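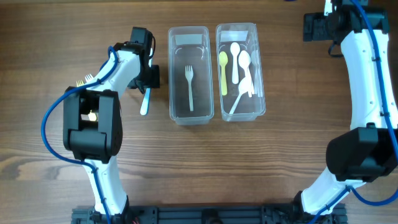

**Open day at Breten: is the cutlery sorting demo worth the trip with kids?**

Éabha Kavanagh

I have two kids who love anything with motors, and we're thinking of driving over to the Breten open day in December. The program lists a two-arm robot sorting plastic forks and spoons into tubs. Can you get close? And is it too slow for an 11-year-old?

---

**Anselmo Toledo**

Go! I went last year and stayed at that one table far longer than I'd planned. It's slow, yes, but my daughter was calling out "fork!" and "spoon!" before each one got dropped, and pretty soon half the crowd was doing it too. Each run takes up to 15 minutes. You stand behind a rope, close enough to see the grippers and the blue air tubes running along the arms. Ask the operators things, they love it (mine let us pick which piece went next!).

---

**Pascal Poulain**

its good. parking is bad, use the Cosham lot

---

**Mieczysław Kalinowski**

Agree with Anselmo. Get there early, the first run is the quiet one and the kids can stand right at the front. The welding hall is fun too but very loud, so bring ear protection for the little ones.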